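Moving 160 miles with a house full of books -- mail them or haul them?
Board: Moving & Storage

pagecurler706
Posted 09/02/2025

Okay, book people, I need opinions. We're leaving Tanner in November for a smaller place 160 miles away, and my spreadsheet says I own 900 books. I've already culled twice and I'm not doing it again, so please don't tell me to cull.

My choices as I see them are (a) mail everything at the slow book rate, (b) pay Zullier to do the whole house, books included, or (c) rent a truck and ruin my back. Zullier came out and quoted me $3967, and the guy got very quiet when he saw the hallway shelves.

What did you all do?

wumaveck_wanda
Truck. For that distance it's not even a contest! The slow rate is great for a few boxes going cross-country, but you'd be standing at the post office counter all week and the people behind you in line will hate you.

Also, small boxes only. I don't care how strong you think you are.

dustjacket_dad
Going to disagree with Wanda on the small boxes. I've moved my library four times and I use mediums every time -- books on the bottom third, then sweaters and pillows on top. Fewer trips up the stairs and your linens get packed for free.
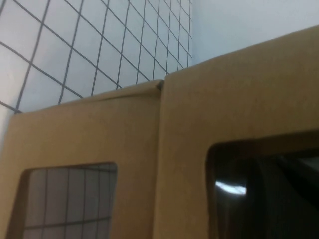
The thing I'd really spend money on is tape. I bought the cheap stuff the first time and had a bottom let go on the front steps, right on top of a full set of encyclopedias. Two strips down the middle seam and one across each end, and don't fold the flaps over and under each other and call it closed.

wumaveck_wanda
Sweaters on top of books is how you get a box that's heavy AND squishy, and then somebody stacks another one on it and it caves in. No thank you.

dustjacket_dad
Four moves, zero caved in boxes. Just saying.

okero_nights
I used to load trucks for a living, so here's my two cents. Hardcovers standing up like on a shelf, paperbacks flat, never spine up. Books go on the truck first, low and against the front wall. If you've got Okero shelves, take them apart, because those little cam locks won't survive a ride standing up.

And that quote isn't crazy for a whole house. Ask what they'd charge if you moved the books yourself.

pagecurler706
Oh, that's a good idea, I never thought to split it! I called them at lunch and they're sending a new number. And yes, they're Okero shelves, ugh. I lost the little wrench years ago.

okero_nights
Any hex key set from the hardware store will do it. Tape the screws in a baggie to the back of a shelf.

quietreader
Am I allowed to say cull? Because I'd cull.

pagecurler706
You are not!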